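Dunia Legal Notes – How I set up Mum's enduring power of attorney

I put this off for 2 years, so if you're doing the same, no judgement from me! My mum, Chrysoula, moved into a smaller place in Merkitdale last winter, and it finally got us talking about who'd pay the bills and deal with the bank if she couldn't.

First, have the chat. Ask who they'd want making decisions, and whether it's one person or two acting together. Mum picked me and my cousin Nabil (he's the one who can read a bank statement without sighing).

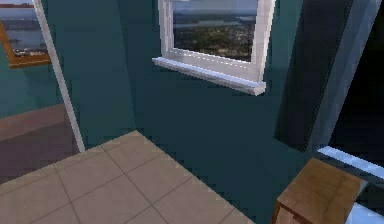 A window with a view over the water.

Next, get the right form. The rules and the names change depending on where you live, so go to your own state or province's website and don't borrow your neighbour's copy. Read it right through before anybody picks up a pen.

Then make a plain list of accounts, super, insurance and property. Ours ran to two pages, mostly because Mum never closes anything.

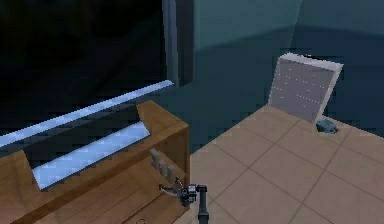

Once the list is done, book a solicitor. Ours was Korkor Darko, and she spotted that we hadn't said when the power should start – straight away, or only once Mum loses capacity. Check who's allowed to witness it too, as family often can't.

Last of all, get certified copies made. I ordered three and should've ordered more, as the bank kept one for weeks. The original lives with Korkor, and Nabil and I each know how to reach her.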